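Reading time: 3 min

# Raltex Counter Inventory

Record format and reference notes for the kitchen counter set, maintained under the Romel household storage project.

## Summary

The inventory records what stands on kitchen counters in ordinary use: appliances, food containers, utensils, boards, linens and loose packaging. It holds 1,974 item records from 100 kitchens. Each record covers one item. Items inside drawers, cabinets or refrigerators are out of scope.

The first entries were made in Rusudberg in August. The current release replaces the `category` column with two columns, `class` and `use`. Files from the earlier release will not load with the current template.

## Contents

- `items.csv`: one row per item
- `kitchens.csv`: one row per kitchen, with counter length and surface type
- `classes.txt`: the list of permitted item classes
- `notes/`: free-text remarks by kitchen number

## Fields in items.csv

`item_id`: integer, unique across the release.

`kitchen_id`: integer, matches `kitchens.csv`.

`class`: one of 17 values. See `classes.txt`. Use `other` only when no class applies.

`use`: `cook`, `store`, `serve`, `clean` or `none`.

`row`: `front`, `middle` or `back`, judged from the open edge of the counter. An item that spans two rows takes the one nearer the front.

`material`: main visible material. For glass jars with wooden lids, enter `glass`. Lid material goes in `material_2`.

`on_item`: the `item_id` of whatever the item rests on or in. Blank if it stands directly on the counter.

`label`: text on the package, copied as printed. Blank if unreadable. Do not complete a partial brand name from memory.

## Entry rules

1. Stacked items get separate rows. A mug on a canister is two records, and the mug carries the canister's number in `on_item`.
2. Towels are entered as `linen`, with `use` set to `clean`. A towel draped over an appliance does not change the appliance record.
3. Utensils standing in a holder are entered one by one if their handles can be told apart. Otherwise enter the holder and put `mixed` in the remarks.
4. Jar contents go in `contents`, in general terms. `Grain` is acceptable. If the food cannot be identified, enter `dry food`.
5. Cutting boards take the class `board` whether flat, leaning or hung from a rail.
6. Small drawer units placed on the counter are entered as `storage`. Drawers stay closed.
7. An object found in an appliance slot or opening is entered under its own class, with the appliance number in `on_item`.

## Row assignment

Most disagreement between recorders came from the `row` field. In a sample of 10 kitchens entered twice, deep counters with tall items at the back gave the most mismatches. Jars and cereal boxes standing against the tiles were usually agreed on. Toasters and coffee makers were not, and these should be checked before the column is used for any spacing work.

## Known issues

- `material` does not distinguish stainless from other bright steel.
- Canisters and jars were a single class until the August entries were complete. Some early canisters are still coded `jar`.
- Surface type in `kitchens.csv` records appearance only. `Marble pattern` covers stone and printed surfaces alike.
- Kitchens with a separate island have one combined counter length.

## Corrections

Send the `item_id`, the field name and the proposed value. Corrections received by 14th March go into the next release. Changes to the class list are handled separately by Saragih and need a short written case.
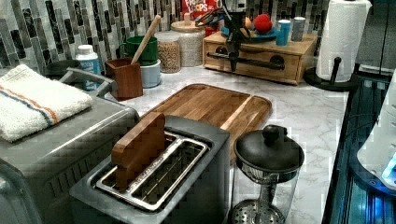

Agnes Forsyth: Rule 3 needs a line for a holder with a single spoon in it. I have been entering two rows, holder and spoon, with the holder's number in `on_item`. The old template accepted that, but I would like it written down before I start on the next batch.

Contact: Raltex inventory desk | © Raltex | Back to top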